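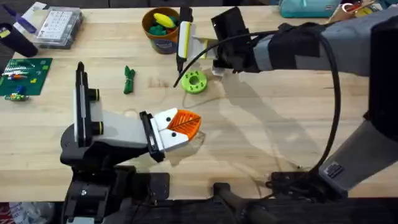
Wednesday, July - clearing the bench, two arms

Question from Danica was simple: can the pair tidy a workbench at the end of the day, so that a person does not need to? I write down what I think after this week.

Left arm had the orange leaf piece in its fingers, right arm was over by the green toothed ring. The leaf I consider an easy object. It has ridges and it sticks out a little to the right of the fingers, so there is something to hold. The ring lies flat, and flat things are still our trouble. The finger must come in at a low angle or go into the center hole, and Blagoje and I do not agree which is better. I prefer the hole.

Counts for the log: 223 attempts on the small pieces, 65 of them needed a hand from me. For a chore this is too many. Dexter says a child of five would be also slow, but a child does not need me to stand near the stop button.

Not tried yet:
- circuit boards. I don't want them gripped before we have softer finger pads from Skidik.
- the compartment box. Sorting into small cells is a different task and I would keep it for August.
- anything made of cloth or plastic film.

The sleeves on the right arm - please check the straps before each run, Capucine asked for this two times already.

My answer to Danica for now: toys into a container, yes, with somebody in the room. A real bench with mixed things, no. I will repeat the flat pieces with the slower closing speed and write the numbers under this entry.

B. Vukadinović

Tremus workshop notes | Contact: Danica Kos | © Tremus | Back to top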